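# 讲稿备注:用手教,还是用遥控教

(给自己看的稿子,中文不是我的母语,所以写得完整一点,上台的时候不要照着念。语速要慢。)

**第1页 开场**

大家下午好。我叫 Ezequiel Moya,在 Virevent 做双臂遥操作的示教工作。今天我想讲一件很具体的事情:一个人怎样把一个任务“做给机器人看”。我不讲网络结构,也不讲训练的参数,如果有人对这些感兴趣,可以在问答的时候问我。

【停一下,喝水】

**第2页 两种办法**

第一种办法,我们叫拖动示教。人直接握住机械臂,带着它走一遍。好处是学得快,新来的同事一个上午就可以上手。坏处是,人的手臂常常会挡住相机,而且一个人很难同时拖好两只手臂。

第二种办法是遥操作。操作员坐在旁边,手里拿着两只主臂,桌上的两只从臂跟着动。这样操作员的身体不进入画面,相机记录到的,和机器人以后自己工作时看到的,比较接近。

我们在 Harawira 项目里两种都用过。后来双臂的任务全部改成遥操作,拖动示教只保留给单臂的简单动作。

**第3页 药品托盘任务**

这个任务是 Wastden 提出来的。要求是从一个浅托盘里把药盒和瓶子一件一件取出来,放到桌面上指定的位置,瓶子必须站着。听起来很容易,我第一次试的时候也是这么想的。

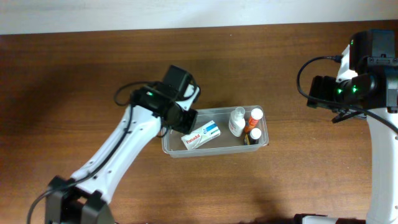

*图1 药品托盘任务:左侧夹爪在托盘左端的药盒上方,右侧夹爪在托盘右边。*

请大家先看托盘。它是半透明的,边缘在相机里不太明显,所以操作员要特别注意手指和托盘边之间的距离。我们要求下降的时候先停在物体上方,确认以后再往下。

再看药盒,就是那个写着 Panadol 的白盒子,它是斜着放的。夹爪要先转到和盒子一致的角度,然后才合上。很多新手是先下去,再转手腕,结果手指把盒子推走了。这样的演示我们不删,但是会做标记,不放进第一轮训练。

右边的瓶子是另外一种困难。橙色的瓶子比较高,前面还有一个深棕色的小瓶子。如果右臂的路线太低,很容易碰到小的。我的建议是先取小瓶,再取高瓶。

【如果观众里有做抓取规划的人,这里可能会有人提问,先记下来,最后回答】

**第4页 一条好的演示是什么样的**

这次采集一共录了887条演示,检查以后留下521条用于训练。常常有人问我,为什么去掉这么多。我把主要的原因说一下:

- 操作员中间犹豫,夹爪在空中停得太久。
- 两只手臂同时进入托盘,互相等待。
- 物体放下以后,夹爪还没有完全打开就抬起来,瓶子被带倒。
- 开始的时候手臂不在起始姿势。

最后一条最可惜,因为动作本身可能做得很漂亮。现在录制软件 Jarkodano 会在开始之前检查姿势,不对就不能录。

这里我要强调“犹豫”这一点。人犹豫的时候,脑子里在想,可是数据里只有一个不动的手臂。模型不知道你在想什么,它学到的就是“在这里停住”。我们早期的一个模型,每次到了药盒上面就不动了,我们找了两天问题,最后发现是我自己的演示里有这个习惯。(这里可以笑一下。)

**第5页 操作员的训练**

我们现在有19名操作员。每个人正式录制以前,要先做练习,练习的数据不保存。练习时我不看速度,只看三件事:手腕转得早不早,夹爪合得轻不轻,放下以后有没有先松开再离开。

速度以后自然会来。如果一开始就要求快,动作会变得很硬,而且每个人的硬法都不一样。

还有休息的问题。握主臂是很累的,特别是肩膀。连续录一个小时以后,质量明显下降,所以我们每录四十分钟必须换人。刚开始有同事不同意,觉得换人浪费时间,后来他们自己看了回放,就同意了。

**第6页 摆放的变化**

每录完一条,物体要重新摆。药盒的角度要变,瓶子的前后左右也要变。人摆东西其实很不随机,我自己总是喜欢把盒子放在左边。所以我们印了400张摆放卡片,每次抽一张,照着卡片摆。这个办法很土,但是有用。

托盘的位置也要动一点,不过不能超出两只手臂都能舒服到达的范围。

**第7页 还没有解决的**

1. 遥操作没有力的反馈。操作员只能用眼睛判断夹紧了没有。对药盒这样的软纸盒,这是一个真的问题。
2. 两个操作员对同一个摆放,会选择不同的顺序。混在一起训练的时候,模型有时会在两种顺序之间摇摆。我们现在规定了顺序,但是我不确定这是最好的办法。
3. 光线。下午桌面上的影子和上午不一样,目前我们只是在不同时间都录一些。

下一批采集计划在12月开始,会先试带力反馈的主臂。

【看时间。如果超过了,第7页只讲第1点】

**备用:可能的问题**

有人可能会问,为什么不用仿真数据。回答:我们也用,但是只用来检查路线会不会碰撞,夹取的部分还是用真的演示。

有人可能会问,拖动示教的数据能不能和遥操作的一起用。回答:我们试过一次,效果不好,手臂运动的节奏差别很大。没有做更多的实验,所以不要说得太肯定。

谢谢大家。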